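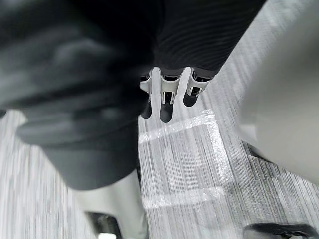

Tela acanalada gris oscuro con las tres pinzas blancas en el borde inferior, sobre la moqueta del cuarto pequeño.

Sigo con el inventario de telas gruesas. En la entrada anterior me quedé en las cortinas del salón y dejé para otro día las piezas que guardo con pinzas puestas, porque cada una tiene su propio problema y no quería mezclarlas con lo que se cuelga de una barra normal.

La tela acanalada es el retal más incómodo de la casa. Lo compré en Prukau, en el puesto de restos, sin etiqueta de composición. El canutillo es fino y se marca mucho: cualquier doblez perpendicular a las líneas deja una raya clara que tarda semanas en irse, y si lleva peso encima no se va. Durante un tiempo lo tuve plegado en cuatro en el estante alto y el resultado fue una cruz perfecta en el centro del paño. La planché por el revés con vapor y un trapo de algodón en medio. Mejoró en un sentido y en el otro quedó igual.

Desde febrero lo guardo de otra manera, que copié en parte de Mahsa Arabzadeh. Ella tiene un taller de tapicería y lleva años archivando pana y telas de cordoncillo. El método, adaptado a un piso sin almacén:

Se extiende la tela sobre el suelo aspirado, con el derecho hacia arriba. Se pasa la mano plana en el sentido del canutillo, nunca a contrapelo. Se enrolla sobre un tubo de cartón de 5 cm de diámetro como mínimo, con las líneas paralelas al tubo. Se sujeta el borde con una tira de algodón ancha, sin apretar. El rollo se guarda tumbado.

Con las pinzas soy más flexible que Mahsa. Ella no las usa jamás en tejido con relieve. Yo las pongo en el borde inferior cuando la tela está en espera, es decir, fuera del rollo y todavía sin cortar, porque me sirven para saber qué lado es el de abajo. Las blancas de plástico con la punta negra redondeada marcan menos que las metálicas, al menos en esta tela. Probé antes unas de acero de Troltwood, muy buenas para lona, y dejaron dos muescas que siguen ahí. Las acabé regalando.

Tres normas que me he puesto para las pinzas:

Solo en el margen de costura, a menos de un centímetro del orillo.
Nunca más de una noche en el mismo punto.
Las puntas mirando hacia fuera de la tela, para no engancharlas con la manga al recoger.

La segunda norma la incumplo con frecuencia. En una tela lisa da igual, en esta no.

Queda el asunto del suelo. La moqueta gris claro del cuarto pequeño tiene un veteado fino en diagonal, en blanco y grises, y para trabajar encima es regular. A favor: la tela no resbala y las rodillas lo agradecen. En contra: al alinear el canutillo, el ojo se va a las vetas del suelo y acaba colocando el paño en paralelo a ellas y no al borde de la mesa de corte. Me pasó con una funda que salió torcida y que tuve que descoser entera. Ahora pongo una cinta de carrocero pegada al rodapié como referencia y mido desde ahí con la escuadra. La cinta aguanta bien una tarde. Al día siguiente hay que cambiarla.

El otro inconveniente es la pelusa. El gris oscuro recoge todo lo que suelta una moqueta clara. Aspiro dos veces, en sentidos cruzados, y después paso el rodillo adhesivo por la tela ya enrollada, vuelta a vuelta. Yusri Nair me escribió para recomendarme una sábana vieja debajo y tiene razón en cuanto a la pelusa, pero sobre la sábana la tela se desplaza y pierdo la alineación. Si alguien ha probado con una lona antideslizante fina, me interesa saber el gramaje.

Datos de la ficha, por si sirven a quien esté montando la suya. Uso el cuaderno de fichas de Chmielewska, el de tapa dura, con una página por tela:

Referencia interna: 2705
Tipo: acanalada, gris oscuro
Procedencia: Prukau, resto
Largo: 160 cm
Composición: sin determinar
Sentido del canutillo: a lo largo
Defectos: marca de pliegue en el centro, parcialmente corregida
Destino: funda de banqueta

Lo de la composición lo dejaré así. Elaheh Salehi me propuso la prueba de la llama con un hilo del orillo y no la he hecho – el cuarto tiene moqueta y una sola ventana, y para una funda me basta con saber que aguanta el vapor a temperatura media. El destino sí puede cambiar. Con ese largo sale la banqueta y sobra un trozo útil para un cojín, siempre que consiga evitar la marca del centro al colocar el patrón. He dibujado dos distribuciones en papel cuadriculado y en las dos la raya cae dentro de una pieza vista. Falta probar una tercera con el patrón girado media vuelta, aunque entonces el canutillo brilla distinto en cada cara.

En la próxima entrada, los forros y la caja de cremalleras, que están sin clasificar desde la mudanza.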